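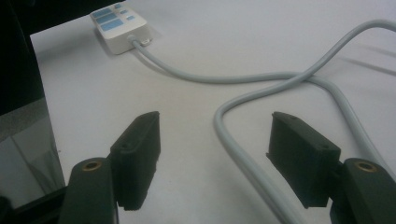 The pumpkins at Jirow Farm go into the ground in the first week of June, and by then Malathi Chettiar has already been arguing with herself about them for two months. Plant too early and the fruit is ripe before anyone wants to buy it. Plant too late and the first busload of second graders walks out into a field of green ones.

"People think October is the hard part," she said, standing at the edge of the lower field in a pair of rubber boots. "October is just long days. Spring is when you can get it wrong."

Jirow sits on 89 acres outside Pralley, on the road to Flillthorpe. For most of its history it sold sweet corn and hay. Chettiar bought it with her husband, Fadi Chamoun, and they opened the pick-your-own patch in their second fall with a card table, a cash box and a hand-painted sign that blew down twice. They charged by the pound that year. Visitors hated the line at the scale, so now there are four sizes and four prices, and the line moves.

The patch takes up 8 acres. Chamoun moves it every year to keep ahead of squash bugs and powdery mildew, and he won't put pumpkins back on the same ground for at least three seasons. That means the parking moves too, and the wagon route. Regular visitors complain about this. One woman wrote to say she had taken her children's picture by the same fence post every year and wanted to know where it had gone. It was in the barn. Chamoun put it back up.

The wagon ride is the part most families ask about first. Thongchai Thongsuk drives the green tractor on weekends and has done it for five seasons. The loop goes behind the hay barn, along the creek and up to the patch, with a stop at the goat pen on the way back. He will slow down at the creek if there is a heron. If there isn't, he keeps going.

School groups come on weekdays. Nantana Wattanapong handles those bookings and gives most of the tours herself. Each child gets a small pumpkin, a turn at the old hand-cranked corn sheller and a paper bag for the kernels. She used to do a talk on pollination before the sheller, but the children could hear the machine and wouldn't listen. Now the talk comes second and runs shorter. The farm can take 200 children a day, split into morning and afternoon, though she would rather have fewer when the ground is soft.

Food was added slowly. There was cider first, from Luangrath Orchard over the hill, then doughnuts, then a grill near the picnic tables. The doughnuts sell out by early afternoon on Saturdays. Chamoun has looked at a second fryer and decided against it for now - the wiring in the old milk house would have to be redone.

This year's changes are small. There will be a second row of portable toilets, a gravel path from the parking field to the ticket booth, and more white pumpkins, which went quickly last fall. Seed is ordered. Weekday school bookings are open, and weekend tickets will be sold at the gate.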